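How to Budget for a Multi-Fingered Robot Hand Without Crying in Front of Purchasing

Most first budgets for a robot hand contain one line: the hand. This is like budgeting for a dog by writing down the price of the dog.

Before you ask anyone for a quote, work through the steps below. They assume a small lab or shop and one arm you already own.

Step 1. Write down the task

Use a sentence a child could act out. "Dexterous manipulation" is a phrase for grant proposals, and vendors will happily sell you anything under that heading. "Put the pen in the cup" is a task. It tells you the size of the objects, how close the fingers have to work to each other, and how sorry you'll be if something gets dropped.

Step 2. Run it in simulation first

Simulators are cheap compared with knuckles. Load the hand model, add your objects, and spend 15 hours or so finding out whether you want this many fingers at all. We did this with the Drondano hand model before signing anything, and struck two accessories off the list the same week.

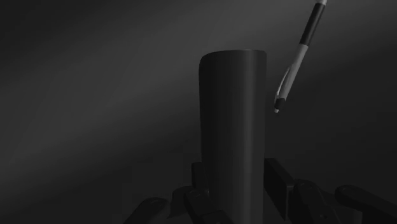

Pen-and-cup task in simulation, with the gripper fingers around the base of the cup.

Check clearance at the fingers from several angles. A view that flatters the cup can hide a knuckle that is about to become expensive. Save the runs that fail, too. They are very persuasive in budget meetings.

Step 3. Get two quotes, and read the second page

We asked Rurovach and Sjöberg for the same thing and received two documents that seemed to describe different planets. Rurovach included the controller but listed the cable separately. Sjöberg included the cable and considered the mounting plate a matter of personal taste. Put both quotes in one spreadsheet with the same rows, and leave a blank wherever a vendor went quiet. Then call about the blanks.

Step 4. Add the boring lines

Spare fingertips. Adapter plate (ours came from Platen and cost more than the desk it sat on). Power supply. Shipping both ways, for the repair you are not planning to have. We set aside $3000 for all this and had spent most of it by July.

Step 5. Plan the calendar

Ask for lead time in writing. Ours was 6 weeks, plus 72 hours of burn-in before we could put the hand on the arm. Don't book a demo for the week of delivery. Book it for the month after, and keep the simulation handy in case the crate is still in customs.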